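공용주방 소식 | 입주자 안내
12월호 · 글 Mirjam Brouwer (Pokthorpe 주거지원실)

겨울철 공용주방 운영 기준 개정 안내

Pokthorpe 주거지원실은 이번 겨울부터 각 동 공용주방의 운영 기준을 일부 개정하여 시행합니다. 이번 개정은 지난가을 실시한 입주자 의견 조사를 토대로 하였으며, 조사에는 모두 758세대가 참여하였습니다. 가장 많은 의견이 접수된 항목은 저녁 시간대의 혼잡이었고, 조리 후 정리 상태와 공용 식재료의 보관 기한이 그 뒤를 이었습니다.

이에 따라 저녁 이용은 사전 예약제로 전환됩니다. 예약은 각 동 게시판의 신청표 또는 관리사무실 창구를 통하여 접수하며, 한 세대가 한 달에 예약할 수 있는 횟수는 최대 14회입니다. 오전과 낮 시간은 종전과 같이 예약 없이 이용하실 수 있습니다.

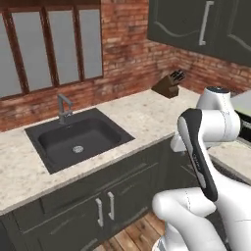 다만 예약 시각으로부터 17분이 지나도록 이용을 시작하지 않는 경우 해당 예약은 자동으로 취소되며, 대기 중인 세대에 순서가 넘어갑니다. 취소된 예약도 월간 횟수에 포함되오니 일정이 변경된 세대에서는 당일 오후 3시까지 관리사무실에 알려 주시기 바랍니다. 명절 음식 준비 등으로 장시간 이용이 필요한 경우에는 별도의 신청서를 제출하여야 합니다.

이용료는 1회 2000원으로 동결되었습니다. 당초 인상안이 검토되었으나, 설비 점검 계약을 De Smet과 일괄 체결하면서 관리비 부담이 줄어든 점을 반영하였습니다. 이용료는 월말에 관리비와 함께 청구되며 현장에서는 수납하지 않습니다.

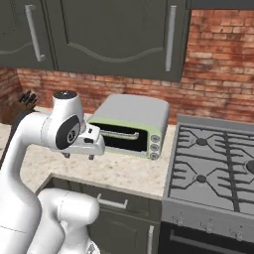 Jerkunine 씨는 입주자 간담회에서 예약제의 취지에는 동의하지만 교대 근무를 하는 세대는 한 달 일정을 미리 정하기 어렵다는 의견을 밝혔습니다. 아울러 저녁 시간 일부를 당일 선착순으로 남겨 달라고 요청하였습니다. 주거지원실은 이를 받아들여 밤 9시 이후의 이용은 예약 대상에서 제외하기로 하였습니다. 해당 시간에는 인접 세대를 고려하여 믹서 등 소음이 큰 기기의 사용을 삼가 주시기 바랍니다.

공용 식재료의 보관 기준도 함께 바뀝니다. 개봉한 양념류와 건조식품에는 개봉한 달과 세대 호수를 표기하여야 하며, 표기가 없는 물품은 매월 말 정리 시 폐기합니다. 개인 식재료는 이용 종료와 함께 반출하는 것을 원칙으로 합니다.

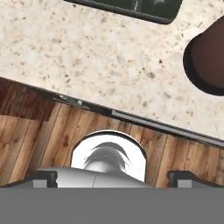
이용 후 정리 및 문의

조리를 마친 세대는 조리대와 개수대를 닦고 음식물 쓰레기를 지정 용기에 배출한 뒤 점검표에 서명하여야 합니다. 세제와 행주는 주방에 비치된 것을 사용하시고, 소모품이 부족할 때에는 점검표의 비고란에 적어 주십시오. 기기 고장은 임의로 수리하지 마시고 즉시 관리사무실로 신고하여 주십시오. Flenditz동은 배관 공사가 끝날 때까지 종전 기준을 적용하며, 변경 시점은 추후 동 게시판에 공고합니다.

문의: Pokthorpe 주거지원실 관리사무실 창구 | © Pokthorpe 주거지원실 | 맨 위로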